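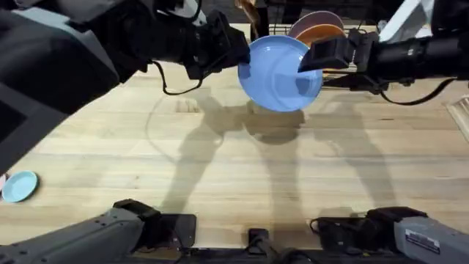
La vaisselle est la corvée que l'on promet aux machines depuis le plus longtemps, et celle qu'elles apprennent avec le plus de mauvaise volonté. Je parle de la vraie vaisselle, celle qui commence après le café, quand il faut prendre chaque assiette, lui trouver une place, puis recommencer. Chez Rendlow, on y travaille à deux bras, noirs, fixés au bord d'un plateau de bois clair, et il faut bien les deux pour tenir en l'air une seule assiette bleue devant l'égouttoir. Une rose et une orange y sont déjà debout. Mon fils de neuf ans fait la même chose d'une main, en regardant ailleurs, et demande deux euros.

J'étais venue avec une question simple : est-ce que ça range ? Pavithra Kurup, qui dirige les essais, m'a répondu que cela dépendait de ce que j'appelais ranger. J'ai précisé que je pensais à des assiettes, dans un égouttoir, entières. Elle a hoché la tête comme un garagiste à qui l'on vient de décrire un bruit.

Une assiette, vue par une pince, est un objet détestable. Elle est ronde, elle glisse, son bord n'offre presque rien à serrer, et dès qu'on la penche elle cache ce qui se trouve derrière elle. Or ce qui se trouve derrière, ce sont justement les fentes où il faudrait la glisser. Vous et moi réglons l'affaire au toucher, en tâtonnant un peu jusqu'à ce que la porcelaine descende entre deux tiges. Le tâtonnement, m'explique-t-on ici, est un sujet de thèse.

Le programme s'appelle Nông. Il a vu défiler 4000 manipulations guidées par des humains, patiemment, une assiette après l'autre, des gens diplômés qui ont passé des semaines à faire la vaisselle par procuration.

— Le premier mois, je rentrais chez moi et je ne pouvais plus regarder mon évier, raconte Hậu Từ, ingénieur.

Et maintenant ?

— Maintenant j'ai acheté un lave-vaisselle.

Il faut reconnaître que la démonstration a son charme. Le bras avance, hésite, corrige, avec des délicatesses de douairière. On se surprend à retenir son souffle pour de la vaisselle. Le passage d'un bras à l'autre est le moment redouté : l'un doit lâcher quand l'autre tient, et ni trop tôt ni trop tard. En juin, l'équipe s'est offert une journée de 100 essais d'affilée. Je n'ai pas obtenu le résultat, mais j'ai obtenu l'adresse du magasin où l'on rachète les assiettes.

Les concurrents ne sont pas plus avancés, ou pas plus bavards. Isudik a préféré le linge et plie des serviettes, toujours les mêmes, m'assure une ancienne de la maison, qui les soupçonne d'avoir fini par se plier toutes seules. Billel vise les arrière-cuisines de restaurant, où les assiettes ont le bon goût d'être identiques et où l'on peut boulonner ce qu'on veut au mur. C'est sans doute par là que cela viendra. Un atelier, une plonge, une chaîne de conditionnement acceptent de se laisser arranger pour la machine. Une cuisine familiale, avec son biberon, sa râpe et le couvercle qui ne va sur rien, beaucoup moins.

Reste la question du prix, que j'ai posée en partant, mon manteau déjà sur le dos. Pavithra Kurup a ri, assez longtemps. Elle estime qu'un tel appareil entrera dans les foyers le jour où il saura aussi débarrasser la table, essuyer, ouvrir un placard et se ranger lui-même quelque part — ce dernier point étant, dans mon appartement, le plus ambitieux des quatre. Le soir, j'ai regardé mon fils poser la dernière assiette en équilibre sur une casserole. Il avait augmenté ses tarifs.

À lire aussi
Le robot tondeuse et la taupe : récit d'un été
Faut-il parler poliment à son aspirateur ?
Plier une housse de couette, dernier bastion humain
À l'entrepôt, les cartons ont toujours raison
1000 mots sur le grille-pain connecté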